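Chapter 4
Watching Before Building: A Morning at the Billergate Open Day 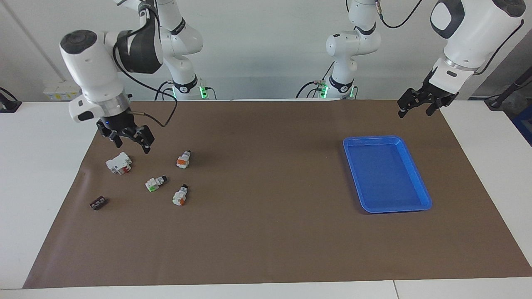
4.1 Why start with a visit?

I nearly opened this chapter with equations. There are plenty of them coming (section 4.4 onwards, have a pencil ready), but when I look back at how I learned to think about picking and placing, the maths came second. What came first was standing behind a rope at an open day, watching two white arms and a handful of connectors, and realising I couldn't have told anyone how I pick up a plug myself.

The open day was at Billergate, a firm that builds small assembly cells, and I went in December with a group of second-year students. We'd been promised the big machines in the main hall, and they were splendid, but most of us ended up in a side room at a plain white table with a brown mat on it. The task was called Stultosia. I never found out why, and the engineer running it didn't know either! Five small parts lie on one half of the mat and a blue tray sits on the other. The parts go in the tray. That's the whole job, and it'll keep us busy for 40 pages.

4.2 What makes a small job hard

Have a look at the parts first. Three are little connectors, mostly white with a patch of colour - green on one, orange on another, red on the third. Then there's a chunkier white and red block, and a small dark brown one with a row of openings along its top. To you and me they're just bits and pieces. To the person writing the program, each one is a separate problem, and the way it happens to be lying is another problem on top. The green and white connector is on its side while the red and white one is standing up, so the fingers can't come at both in the same way and expect the same result.

Then there's the gripper. Each arm has a parallel one, with two fingers that open and close towards each other and do nothing else. I'd expected something more like a hand, I suppose, and one of my students was openly disappointed. But two fingers are lovely to reason about. You need to know where to put them, which way to turn them and how far to open them, and you can write all of that down on the back of an envelope (we'll do exactly that in Exercise 4.3).

The arms take turns being interesting. When the right one is down over the block with its fingers open, the left can hang back well clear of it, and clear of the tray too. I asked whether the waiting arm was wasted. The answer was that deciding where an arm should wait is as much a part of the plan as deciding where it should reach, and I've pinched that line for lectures ever since. Section 4.6 is all about waiting.

4.3 Notes from behind the rope

I'd asked everyone to write down what they saw and leave the guessing for the bus home. It's harder than it sounds. My own notebook says "it wants the block", and of course an arm doesn't want anything. A better note would have been "fingers open, just above and behind the block". Please try to write the second sort when you do your own visit, even if it feels dull.

The demonstration was set to run 100 attempts over the day, with the parts laid out afresh each time. We stayed for only a small share of them, so I can't give you a success rate and I'd be suspicious of anyone who gave you one after so short a look. The Ajayi method, which we meet in Chapter 5, deals with how many attempts you need before a number means much. For now just keep a tally and don't draw conclusions from it.

Before you go on

Arrange a visit if you possibly can. A college lab or a local firm will do nicely, and a small demonstration is often better than a big one as you can stand closer. If you can't get to one, use the Piner worksheets at the back of the book with five small things from a kitchen drawer, a tray, and your own finger and thumb.

Allow 2 hours. Draw the table from above before you do anything else, mark which way each part is lying, and put an arrow where you'd bring the fingers in. Keep the drawing, as you'll be correcting it in section 4.5.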